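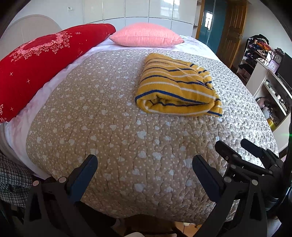 Prilton two-finger hand-held gripper, build kit

The Prilton is a hand-held parallel-linkage gripper for people who want to build their own at home or in a shared workshop. You hold it and guide it by hand, and the two fingers open and close on the thing you want to pick up. It was drawn up by Sowmya Kurup and Todor Ivanov at the Vuston shared workshop and is sold as a kit of parts, with a build sheet and the drawing files.

Most of our buyers use it on household items, and folded clothes on a bed are the usual first job. Knitwear is a good thing to practise on. It is thick enough to get the fingers around and it shows quickly if the pads are dragging.

What is in the kit

Two finger blanks, left and right
Two ridged finger pads
Linkage bars, cut and drilled
Pivot pins and screws in a labelled bag
Handle halves and mounting bracket
Trigger, return spring and cable
Printed build sheet

Not included: camera, camera mount, screwdriver, thread lock.

Specification

Weight, built, no camera: 180 g per finger side
Opening between pads: up to 100 mm
Parts in the screw bag: 28
Finish: black
Spare pads: sold in packs of 2

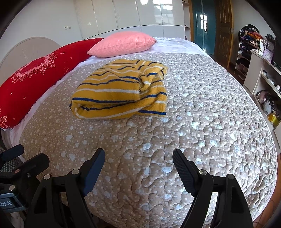

Fit the linkage before the pads. The bars go on with the cut-outs facing outwards, and the pins should turn freely before you tighten anything. If one finger closes ahead of the other, back both base screws off by a quarter turn and try again. Senthil Gounder, who checks the kits before they go out, sets his by closing the fingers on a sheet of card and pulling. The card should come out straight.

Pads are pressed on dry. Glue is not needed and makes them hard to change later. The ridges run across the finger, and they wear first at the tip.

Soft goods

For clothes, approach a fold from the side and close slowly. A thick bundle can be lifted by its folded edge, but it will hang open if it has been folded loosely. Quilted covers are harder. The pads tend to catch in the stitching, so come in a little higher than you would on a flat sheet — the width of a finger is plenty.

Working in pairs

The kit builds one gripper. For two-handed work such as folding, order two kits and build them side by side, as the linkage bars are matched within each bag and should not be mixed. A pair discount is taken off at checkout.

Older versions

Owners of the Lestis gripper can use Prilton pads, but the finger blanks do not fit the Lestis base. Lestis springs are still in stock until August.

Orders and collection

Kits are packed to order. Collection from the workshop is possible on Saturday mornings — ring the bell at the side door and ask for Bindu. Questions about the build go to Todor through the contact form. Please give the number on your screw bag.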